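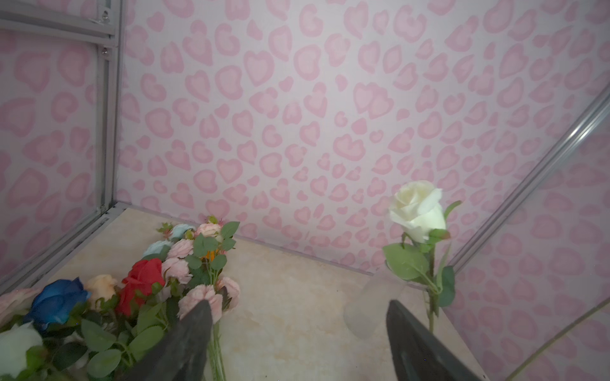 Notebook > Ledger tools > Tax lots

Search entries

September, started 9:40 a.m.

Picking up the cost basis work again. Bremotness still gives a different gain than Skesteo for the same wallet history, and I want to know where they part ways before anyone touches the export again.

Test set is the same as last time: 200 transactions, all made up by us, with buys, sells, swaps, fee payments and a handful of transfers between our own wallets. Lot method is first in, first out on both sides. Same price file loaded into both. I checked the file hashes this time, which I should have done in the last round.

Run 1. Straight import, no edits. Of the 200 rows, 81 came out with a different basis in the two programs. The totals are close enough that you wouldn't notice from the summary page. Row by row it is a mess.

Sorted the 81 by type. Nearly all of them come after the first swap where the fee was paid in a third coin. Before that row the two agree to the cent. After it they never agree again, because the lot queue is off by a small amount and every later sale pulls from the wrong place.

So the fee row is the thing to look at. Skesteo treats the coin spent on the fee as its own disposal, with its own gain or loss, and adds the dollar value to the basis of whatever was bought. Bremotness adds the value to the basis but doesn't take the coin out of the queue. The coin is gone from the wallet balance and still there in the lots. That can't be right whatever you think about how fees ought to be treated.

Run 2, 11:15 a.m. Split the fee rows by hand into a small sale plus a fee in dollars. Went down to 4 rows that differ. Good.

The last 4 are all transfers between our own wallets where the receiving time is earlier than the sending time. Clock problem in the Binumden feed. It stamps deposits when it first sees them and withdrawals when they are confirmed, so a fast transfer can arrive before it leaves. Skesteo pairs them anyway. Bremotness calls the deposit income at market price and then complains about a missing lot later.

Tried widening the matching window in Bremotness. The setting only looks forward. Wrote that down in the issue list along with the fee one.

Run 3, after lunch. Patched the timestamps in the import script: if a deposit and a withdrawal have the same transaction hash, use the earlier of the two for the withdrawal and put the deposit one second after it. All 200 rows agree now.

Notes on the script:
- It keeps the original times in a side column. Don't delete that column, we need it if someone asks where a date came from.
- A transfer that crosses midnight on the last day of the tax year would be moved into the earlier year by this fix. No gain either way on a transfer, but the year-end balances on the report will shift. Needs a warning on screen. Not written yet.
- The hash match is case sensitive. Binumden sends lower case, the old exports were mixed. I lowercase everything on the way in.

On the reporting side, I read the broker form draft again and went through our field list. We have proceeds, date acquired, date sold and basis. We don't keep the wallet or account the lot sat in, only the one it was sold from. If lots have to be tracked wallet by wallet we need that field on every row, and the queue has to be split, one per wallet. That's a bigger job than the fee fix. Tried it on paper with 100 rows from the test set and the order of sales changes more than I expected -- some short-term lots become long-term and the other way around.

I don't want to start on it until the Orbán branch is merged, as that one renames half the columns I'd be touching.

4:30 p.m. Reran the whole set from a clean checkout to be sure I wasn't leaning on something left over in the cache. Same result, all rows agree. Committed the script and the two result files. The first-run results are in the folder marked "before" -- leave them there for comparison.

To do next:
- year-end warning for moved transfers
- add a test with a fee paid in the same coin being sold, we don't have one
- ask whether Bremotness plans to change the fee handling or whether we split the rows for good
- wallet field, after the merge

2 comments | 0 shares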